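Ticket: Cumuvex album bundle, download codes and missing vinyl
Queue: shop / digital orders
Opened by: Volker Eichhorn
Picked up by: Edeltraud Rothe
Status: open, partly fixed

Customers with the deluxe bundle (LP + download) getting "code already used" on first go. Started when the September reissue went live. Tarkent single not affected, same shop, same checkout. 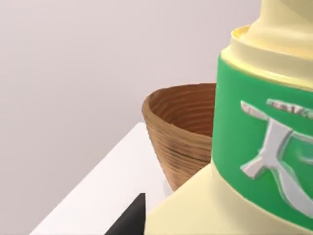 2 min read

09:10 Tried a code myself from the test batch. Refused. Tried another, fine. So not all of them.

09:35 Asked Fuchs (pressing plant) for the list they printed the cards from. 2000 codes on it. Compared with ours. Last block on their list is the same as the block we gave out for the pre-order downloads. So those cards were dead before they left the plant.

10:20 Volker says he sent the right file. He did, I found it. Fuchs opened the older one with nearly the same name. Not going to argue about it now.

11:05 New block generated and loaded. Tested 4, all OK. Old block still switched on for pre-order people, do NOT turn it off, they still use it to re-download. 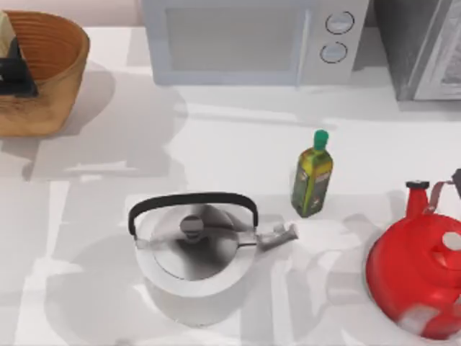
11:40 Second problem, seperate. Anyone who does get in recieves the album with tracks 2 and 3 swapped. FLAC only, MP3 is right. Tags are correct, file numbering isn't. Re-zipped and uploaded to Zultport. Their side caches the old zip, cleared it by hand, had to do it twice.

12:15 Mail drafted to bundle buyers: new code, sorry, please download again if you took the FLAC. Volker to check wording before it goes. He wants the bit about the bonus track taken out, fine by me.

14:00 Mail sent. Replies so far: 4. Three happy, one asking where his record is.

14:25 Looked that one up. Paid, marked as sent, no tracking number. Same for anybody who ordered the coloured pressing with a signed print. Prints came in late so Fuchs held the parcels back but the shop ticked them as sent anyway. Changed status to "waiting" by hand.

Still to do:
Fuchs to confirm ship date for the signed ones
Volker to delete the old code file or at least rename it properly
check the Zultport zip again tomorrow morning
refund for the customer who bought the album twice trying to get a working code

Leaving open. E.R.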